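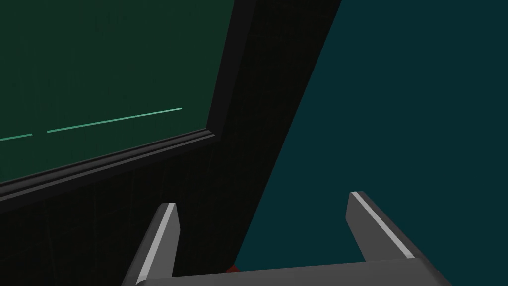

URBRIDGE, 26 January 2025 – The old wool hall on Begum Street has its doors open again, and on its first morning back the line of people waiting to get in ran all the way to the bridge. After 22 months behind scaffolding, the Urbridge seed library has come home, with more shelves, a warmer reading corner and enough packets of beans to plant half the valley.

The idea is as simple as ever. You borrow seed in winter, grow it through spring and summer, let a few of your best plants go all the way to seed, and bring some back in the fall. There is no charge and no fine if the slugs get there first. Members simply try again the next year, and plenty of them have been trying again for a long time.

"I had people hugging me over the parsnips," said Noeline Hoani, who has run the library from a borrowed room in Stokport while the hall was being repaired. "We kept going over there, and Stokport was very good to us, but it was one cupboard and a folding table. Now we can put everything out where people can see it!"

What they can see is quite a collection. The catalog lists 600 kinds of vegetable, herb and flower, up from 300 when the hall closed. Much of the growth came from kitchen drawers and garden sheds, after a call went out last winter for family seed that might otherwise be lost. Envelopes arrived from all over the district, some of them labeled in pencil, a few with nothing on them but a drawing of a leaf.

The star of the new arrivals is a climbing bean called Broscombe Speckled, grown on the same hillside for generations and very nearly gone. A single jar of it came in last January. The library's growers sowed half, kept the rest back in case of a late frost, and ended up with such a crop that every household that wants a packet this year can have one. It is a late bean, slow to get moving, and then in August it goes up a pole as if somebody were pulling it.
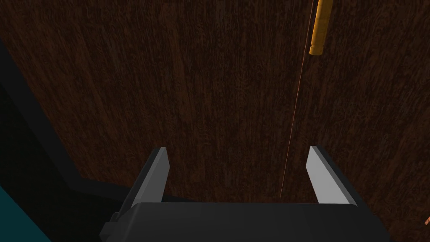
It also cooks beautifully. Hoani likes it simmered with an onion and a bay leaf until the broth turns thick, and she had a big pot going in the hall kitchen all morning for anyone who had come without breakfast. The recipe is pinned up by the door, next to the sign-up sheet for the spring growing groups.

Those groups are new, and they may be the best part of the whole reopening. Each one takes a single crop and follows it from sowing to seed saving, meeting every 2 weeks in members' own gardens. Beans and lettuce are meant for beginners (both are hard to get wrong, and neither crosses easily with the neighbors' plants). Squash is for the brave, with early starts and a good deal of hand pollination before the bees are up.

Nazma Akanda will lead the chili group. She learned seed saving from her aunt and now grows peppers on every windowsill of a second-floor apartment, proof that you don't need a yard to join in. Her advice to new members was cheerful and firm: start the seeds early, keep them warm, and don't let two kinds flower side by side unless you enjoy surprises. "I do enjoy surprises," she added, "but I write on the envelope when it might be one."

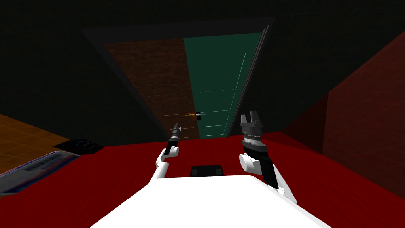

Labels, in fact, were the talk of the morning. The library is asking borrowers to return seed with the name of the variety, the year and the part of town where it was grown, so that growers up on the cold side of the river can look for plants that have done well up there. A lettuce that shrugs off a wet Urbridge spring is worth more to a local gardener than any glossy catalog picture, and after a few seasons of careful notes the library should have a very good idea of which ones those are.

Packets can be borrowed any morning the hall is open, up to six at a time. Tomatoes and peppers are going out first, with peas and broad beans close behind. Anyone with old family seed to share can bring it in a paper envelope, dry and out of its pods, and hand it over at the front desk. Seed potatoes will be given out separately once the worst of the frost has passed.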